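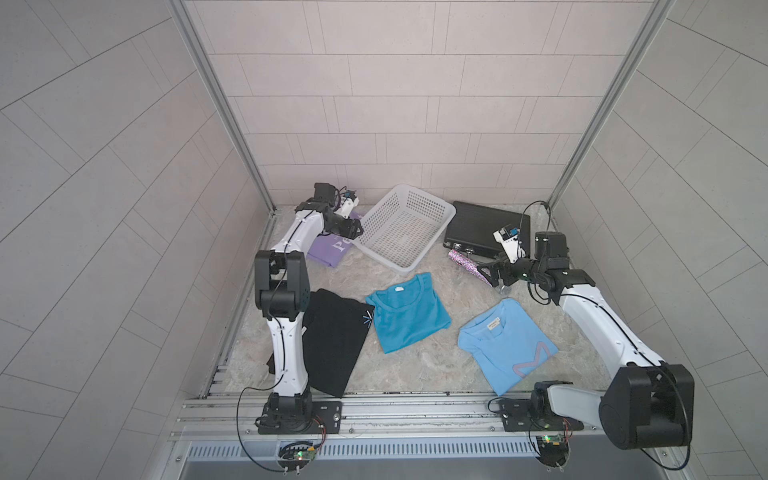
Laundry, and where two arms stand with it

Sorting is mostly solved. Folding is the slow part. A T-shirt lying flat with its collar up gives the planner a known starting pose, and most published folding numbers begin there. A shirt pulled out of a mesh basket does not.

Two arms on one rail can reach a shirt from both sides - that helps with sleeves. Wrist cameras see the fabric up close but lose the hem once the gripper closes.

Danylo Fedoruk ran 37 shirts in January and got 30 acceptable folds, all from flat starts. I would not call that a chore done yet. Basket starts are next.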